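Is the Luvar glove kit worth it for teaching pick and place?

Asked by Kusum Rathore

Hi everyone! We're a small shop and we'd like to teach our arm to put little boxes into trays by showing it, so no more typing in positions (I am so tired of typing in positions). I've been looking at the Luvar kit, which comes with a 30 day return window. Does the tracking hold up on an ordinary table, and how long before a beginner is comfortable with it?

Answer from Hjalti Mikkelsen

Hello Kusum, and welcome! I've had plenty of fun with this sort of thing, so forgive me if I ramble. Start with one tray and one small box on a plain table, and keep the printed markers facing a camera all the way through the reach.
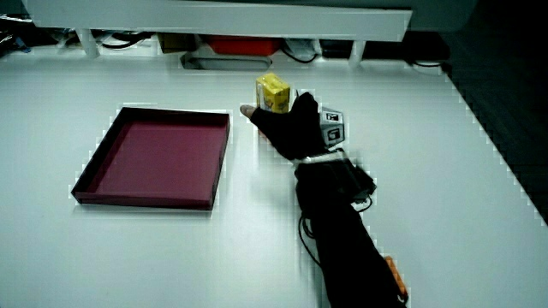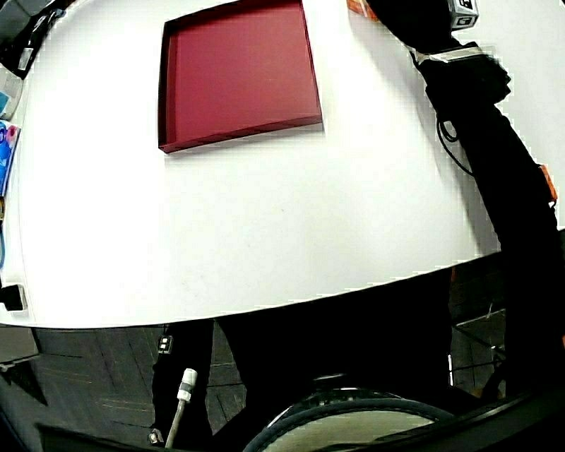

Marker tracking at a white table with a dark red tray, two views.

I'd plan on 60 demonstrations for one simple move, and please don't do them all in one go, your wrist will complain! Mine took 2 evenings. Run the cables so they can't snag on your sleeve, and redo the calibration if anybody bumps a camera. For one kind of box I'd say yes, keep it.

Answer from odis_fan

get the Kandpal one instead, cheaper. never tried the glove though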